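Redesign of the Pretgate Clinic Website: Project Report

Course project in Web Communication, group 6
Kolbrún Lykkegaard, Villads Norðdahl, Auður Snorradóttir
Supervisor: Birthe Steinarsdóttir

1. Background

Pretgate is a small physiotherapy clinic with two locations, Wastow and Stimley. The old website was made by a relative of the owner and was not changed very much after that. It had 83 pages, and many of them were news items about opening hours during holidays that passed long ago. Patients called the reception to ask for things which were already written on the website, but in places where they did not look.

Our task was to plan a new structure, write new texts for the most important pages and build a working prototype. The visual identity (logo, colors) should stay as it was. We were not asked to make an online booking system, because the clinic already buys this from another supplier.

2. Method

We started with an interview with the clinic manager, Brynhildur Egilsson. She gave us a list of the questions which the reception receives most often. After this we put a short questionnaire in the two waiting rooms during November. We received 184 answers. This was more than we expected, and we think the reason is that people in a waiting room have time.

The questionnaire asked what the patient wanted to find the last time they visited the website, if they found it, and what device they used. There was also one open field. Many wrote only "price" in it.

We then did a card sorting with 18 cards. Each card had the name of one topic, for example "Knee exercises", "Referral from doctor" or "Parking in Wastow". The participants were patients and two students from our own class. We know that our classmates are not typical patients, and we come back to this in section 5.

3. Results

The most wanted information was prices, then opening hours, then how to cancel an appointment. On the old website the prices were in a PDF file under "About us". In the card sorting, none of the participants put prices there. Most of them made a group with a name such as "Before your visit" or "Practical".

The texts about treatments were also a problem. They were written by the therapists, and they use words that are correct but difficult. One patient wrote that she had to search for half of the words in another window. We rewrote six treatment pages with shorter sentences and asked the therapists to check that nothing had become wrong. They corrected us in several places, mostly where we had made a promise that a treatment would help. Now the text says that it can help.

4. The prototype

The new front page has four main links: Before your visit, Treatments, Our therapists, and Find us. The telephone number is at the top on all pages, and on a mobile phone it can be pressed to make the call. Prices are now ordinary text in a table. The manager can change them herself in the editing system, and we wrote a short guide for this.

For the news we suggested to have only one line at the top of the front page, which is shown when there is something to say – for example a closed day – and is hidden the rest of the time. The old news items are deleted.

We compared our front page with one that the agency Østergaard made for a dental clinic. Their page is more beautiful, with large photographs and movement when you scroll. It was also slower on Villads's old telephone. We decided to use few photographs and to make them small in file size.

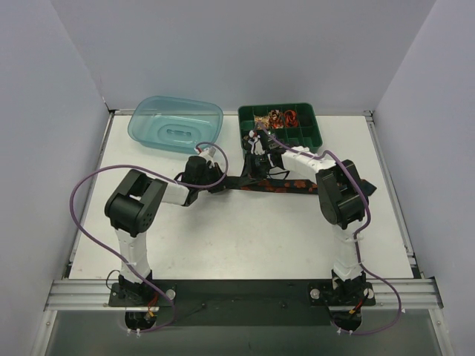
5. Discussion

The biggest weakness is the test of the prototype. We planned to test it with patients in both locations, but in Stimley the waiting room was closed for painting, and we only had time for Wastow. The participants there found the prices quickly, but two of them did not understand the link "Before your visit". They believed it was only for new patients. We changed the name to "Prices and practical information". It is long, and on small screens it goes over two lines, but we kept it.

We should also have asked about age in the questionnaire. Auður suggested it in the beginning and the rest of us thought it was too private for a waiting room. Later we could not say if the difficulties with the menu were connected to age or not.

6. Division of work

Kolbrún made the questionnaire and wrote sections 2 and 3. Villads built the prototype. Auður did the card sorting, the rewriting of treatment texts and the contact with the clinic. Sections 4 and 5 were written together.

The guide for the editing system and the full list of deleted pages are delivered as separate files.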